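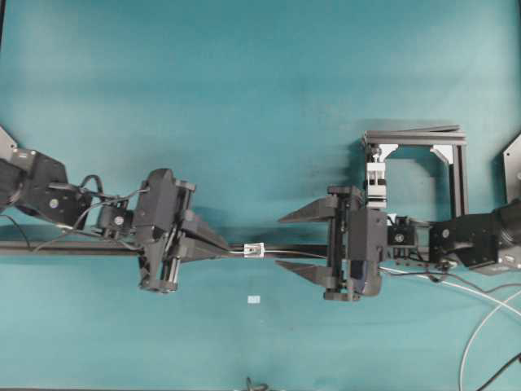 双臂工作站台面，左右两臂的夹爪相对。图片来源：Luvard机器人实验室／Osbridge

Osbridge线缆侵入故障

Osbridge线缆侵入故障，又称“Osbridge停机”，是指Luvard机器人实验室设于Osbridge的双臂操作工作站在连续采集作业期间发生的一系列相互关联的故障。故障涉及线缆松脱进入运动区域、外部相机视野受遮挡，以及碰撞检测功能未能及时触发等三个方面。故障没有造成人员受伤，但导致右臂腕部一处接插件损坏，工作站停用至次月，部分已归档的操作记录被撤回复核。

该故障在实验室内部编为一般设备事故。由于复核报告对小型桌面机械臂的线缆管理提出了较为具体的要求，其中若干条款后来被Minhas、Hasari两处合作站点采用，故障的名称也随之在合作各方的技术文件中固定下来。

背景

Luvard的Osbridge站点主要从事双臂协同装配与柔性物体操作的研究，任务包括铝型材框架的拼接、角件安装以及细线缆的理顺和插接。工作站采用左右对置布局，两台小型机械臂分别固定在台面两侧的安装板上，各配一具平行夹爪。两臂的可达范围在台面中部重叠，重叠区既是双手协同动作的主要区域，也是碰撞风险最高的区域。

工作站的图像输入来自三类相机：位于上方、覆盖整个台面的头部相机，安装在夹爪附近的腕部相机，以及固定于工作区旁侧的外部相机。腕部相机的视野随臂移动，夹爪指尖始终位于画面下部，适合判断指尖与工件的相对位置，对臂体后段和线缆走向则几乎没有观察能力。按照原设计，后一项工作由头部相机和外部相机共同承担。
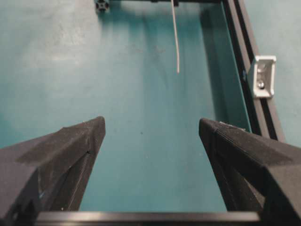
控制软件对三路图像的处理并不等同。抓取策略以腕部图像为主要依据，头部图像用于区分左右臂的任务阶段，外部图像则送入一个独立的监视模块，由该模块判断工作区内是否存在计划外的物体。监视模块只在连续若干帧均检出异物时才发出停机请求，其阈值在设备调试阶段设定，此后未再调整。

两臂的动力线和通信线沿臂体外侧敷设，在关节处留有弯曲余量，以扎带约束。这种走线方式更换方便，在同类小型机械臂上较为常见，但余量长度依赖安装人员的经验，当时的作业规程对此没有数值规定。

经过

故障发生于3月的一个采集周期。该周期计划完成一批以铝型材和角件为对象的操作，由值班人员遥操作示教与自动执行交替进行。据运行日志，周期开始后的前半段没有异常记录。

首个异常信号为右臂腕关节电流的短时升高，幅度未达到报警限值，控制器将其归入正常负载波动。此后同类波动多次出现，间隔逐渐缩短。复核时共辨认出46次，全部发生在右臂向台面中部伸展并同时旋转腕部的动作中。值班人员在交接记录中写有“右腕略滞”一语，未作进一步处置。

约束右臂线缆的一处扎带随后松开，一段线缆脱离臂体，在臂的运动中时而垂入工作区，时而越过外部相机前方。监视模块在此期间没有发出停机请求。
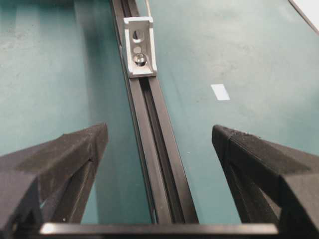

当日下午，右臂执行一次沿型材方向的下探动作，垂落的线缆绕过型材端部并被拉紧。右臂继续按计划轨迹上抬，腕部接插件受到侧向拉力，外壳开裂，通信随即中断。右臂因失去通信而进入保护性停机，左臂则仍执行完当前动作段后才停止，其间两具夹爪的间距低于规程规定的安全距离，但没有发生接触。值班人员按下急停按钮时，左臂已经静止。

左臂未同步停止一事在初次报告中没有提及，后由复核人员对照两臂控制器的时间戳发现。

原因

故障由Luvard安全工程师Waqas Rana主持复核。复核报告将直接原因认定为右臂腕部线缆余量不足：腕部旋转接近极限时，线缆反复受拉，扎带在循环载荷下逐渐滑移，直至失去约束作用。此前记录到的电流波动与线缆受拉的动作位置相符，属于可以利用而未被利用的前兆。

报告同时列出若干促成因素。其一是监视模块对近处物体的识别能力不足。外部相机的对焦距离按台面设定，线缆靠近镜头时成像严重模糊，轮廓柔和，在画面上呈现为一条横贯的灰色带状区域。模块的异物检测以边缘特征为基础，对此类缺乏清晰边缘的目标响应很弱，并可能将其视为背景亮度的缓慢变化。
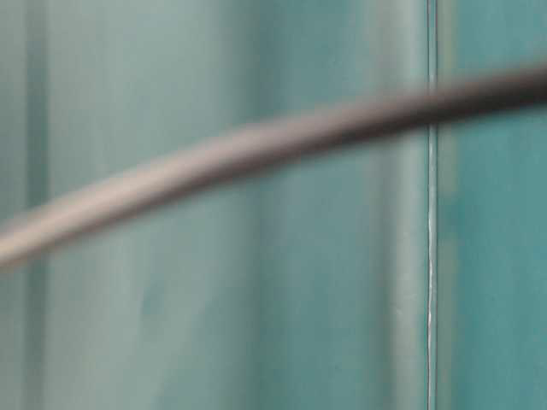
模块也没有对画面有效面积作出判断。换言之，即使相机前方存在大面积遮挡，只要图像流没有中断、整体亮度处于允许范围之内，系统仍将该路输入视为可用。报告把这一状态称为“在线失明”，认为其危险程度高于相机断线，理由是断线会立即触发报警，失明则会使其余环节继续依赖一个已经失去作用的保护层。

其二是两臂控制器之间缺少联锁。两臂的急停回路在硬件上相通，按下急停按钮可同时切断两侧动力；单臂因通信故障自行停机时，另一臂却只会在动作段结束后收到状态更新。该设计原本用于避免单侧短暂丢包造成频繁停机，在两臂间距较大的任务中影响有限，在中部重叠区内则可能造成一臂静止、另一臂继续接近的情形。

其三是检查周期的设置。当时的维护规程要求每完成1,000次动作循环检查一次线缆固定情况，计数由各臂控制器分别保存。右臂控制器曾在故障前更换，计数归零后没有补录，以致应当进行的一次检查被顺延。

对于上述因素的主次，复核组内部存在不同意见。负责视觉系统的成员认为，外部相机的监视功能仅为辅助措施，不宜承担主要责任；Waqas Rana在报告附录中则指出，安装风险评估曾将该功能列为中部重叠区的降险依据，既已计入评估，就应当按保护措施的标准加以验证。报告正文最终没有对各因素排序。

数据复核

由于线缆侵入视野的起始时刻无法从日志中直接确定，Luvard对该采集周期的全部1,706条操作记录进行了逐条复核。复核内容包括外部相机画面是否受遮挡、右腕电流是否异常，以及两臂间距是否低于规定值。共有111条记录被标记并从归档中撤回，其中多数只存在画面遮挡，动作数据本身完整。

撤回记录的处理方式后来有所变更。最初的意见是全部删除，其后改为保留原始文件、附加故障标签并限制用于训练，未受影响的腕部图像可单独调用。Hasari站点曾申请使用其中的遮挡画面测试新的检测算法，获得批准。

处置与改进

右臂接插件更换后，工作站先以降低的速度空载运行，再恢复带工件作业。腕部线缆改为经由臂体内侧的导向件敷设，扎带换用带防滑衬垫的型号，余量长度按腕部极限转角实测确定，并写入安装记录。交接班时须将腕部缓慢转至两侧极限，目视确认线缆没有绷紧。

监视模块增加了两项判断：一是对画面局部清晰度进行持续统计，清晰度在较大区域内低于基准时，该路相机降级为不可用；二是在每次作业开始前，由机械臂移至固定姿态，与基准图像比对。任一外部相机降级后，中部重叠区自动关闭，两臂只能在各自一侧作业。

联锁方面，单臂停机信号改由硬接线传送至对侧控制器，对侧臂收到信号后立即减速停止。改造初期因信号抖动发生过数次误停，增加滤波环节后有所缓解。维护计数改为存放在工作站主机上，更换控制器不再影响检查周期。

后续影响

Minhas站点在复核报告分发后对所属同型工作站进行了排查，发现一台工作站存在类似的腕部余量不足问题，当时尚未造成停机。该站点采用了Osbridge的线缆敷设要求，但没有采用清晰度降级功能，理由是其外部相机安装位置较高，线缆难以到达镜头附近。Hasari站点两项均予采用，并将“在线失明”列入操作人员培训内容。

联锁改造在各站点的进度不一。部分较早的控制器没有可用的硬接线端口，只能通过限制两臂同时进入重叠区来替代，这一做法降低了双臂协同任务的效率，相关站点将其列为过渡措施。

参见

协作机器人安全距离
机械臂线缆管理
急停回路
相机遮挡检测
遥操作示教

分类：机器人事故｜工业自动化安全｜双臂机器人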